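Quiénes somos

Clonel empezó con dos personas y un servidor que nadie quería apagar por si no volvía a arrancar. Ama Laryea lo apagó. Volvió, aunque tardó lo suyo.

Hoy administramos servidores y escritorios remotos para 36 empresas, casi todas con un programa de facturación más viejo que el becario.

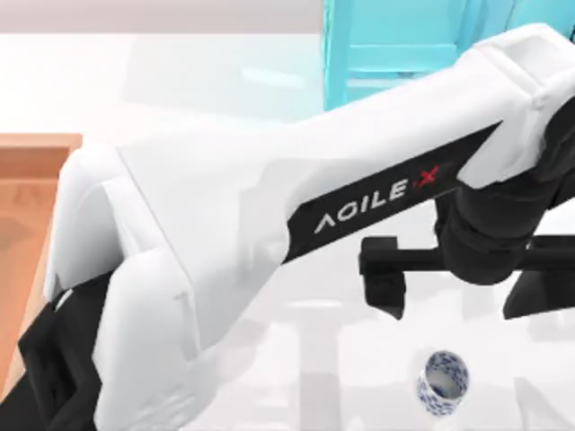

¿Trabajáis también con versiones antiguas de Windows?
Con casi todas, siempre que el cliente nos deje hablarle de la migración una vez al trimestre.

Esperanza Ibarra lleva el soporte. El año pasado cerró 1552 incidencias, muchas de ellas impresoras, asunto del que preferimos no hablar en esta página.
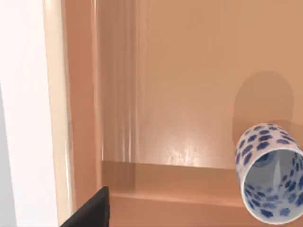
De las copias de seguridad se encarga Windura, nuestra herramienta propia, que restaura mejor de lo que luce. El menú sigue siendo gris. En noviembre lo revisamos y lo dejamos gris.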